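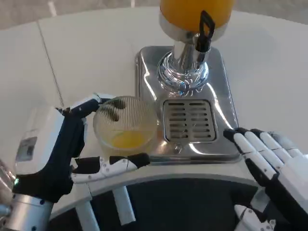
Serving Layout and Drip Loss at a Self-Service Juice Station
Project report, second-year course in Food Service Operations
Authors: Zoila Apaza, Percy Correa
Advisor: Nesrin Sezer

1. Purpose

The Akham dining hall serves orange juice at breakfast from a countertop dispenser. Staff had reported sticky counters and a drip tray that needed emptying before the end of service. The project measured how much juice was lost at the station and tested whether the position of the cups changed that amount. Taste, price and waste left in cups were outside the scope.

2. Equipment

The dispenser has a juice container held in a metal collar over a steel base. The tap is worked by a black loop handle on the right side of the collar. Drips fall through a slotted grate in the base. The base stands on a white counter with a curved front edge, and there is very little free counter in front of it. Cups are therefore set down beside the base. The test cups were clear glass with fine vertical ridges.

Liquid was collected from the base with a syringe and weighed on a kitchen scale. Juice on the counter was taken up with paper towels, which were weighed before and after use. Towels were kept in closed bags until the second weighing.

3. Method

Two layouts were compared during April. In layout A, clean cups were stacked to the left of the dispenser. In layout B, they were moved to the right, on the same side as the handle. Each layout was used for the same number of breakfasts, from 7:00 to 9:30 a.m. The container was filled to the same mark each morning and topped up once, at 8:15.

A pour was counted each time the handle was pulled and released. Two pulls into the same cup were counted as two pours. One observer kept the tally by hand and the other handled the weighing. We switched jobs after each breakfast.

4. Results

Layout A: 3,715 pours, total loss 2,738 grams.
Layout B: 3,715 pours reached partway through the last breakfast, at which point counting was stopped so that the totals could be compared directly. Total loss 2,443 grams.

The difference is 295 grams in favor of layout B. Most of it came from the counter towels. Liquid under the grate changed very little between the two layouts, which suggests that the tap drips after closing no matter where the cups are kept.

With layout A, users who took a cup with the left hand often kept it there and worked the handle with the right. With layout B, more users crossed one arm over the other or changed hands before pouring. We had expected this to cause more spills. It appears to have slowed the pour instead – the second pull, which was the usual source of splashing, became less common.

5. Drip after closing

A separate test was run with the station closed to users. The handle was pulled, released, and the drips were caught in a dry cup for one minute. This was repeated 111 times. The mean was 0.4 grams per pour, and the first ten seconds accounted for nearly all of it. Holding the cup under the tap for a short time after release would keep most of this juice out of the tray.
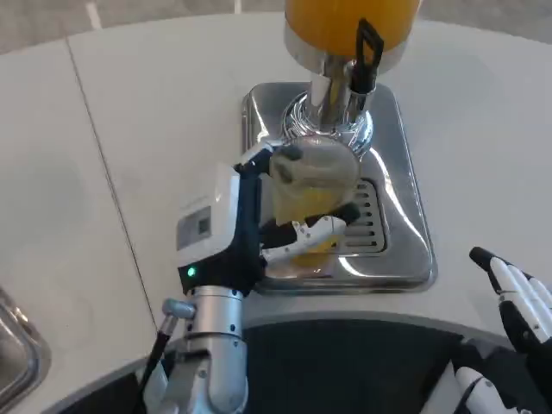 Rigoberto Yupanqui objected at the project review that the 0.4 gram figure could not be applied to breakfast service. Users at breakfast often leave the cup in place after letting go of the handle, he said, so part of the late drip ends up in the cup and is never lost.

The objection is correct. Multiplied by 3,715 pours, the test value gives 1,486 grams, and this should be read as an upper limit for the tray share under either layout. Cup removal time was not recorded.

6. Recommendations

Keep the cups on the handle side. Wipe the counter at the 8:15 refill. Replace the tap seal and repeat the test in section 5 before any further change in layout. The tally sheets and towel weights are filed with the course office under the station name.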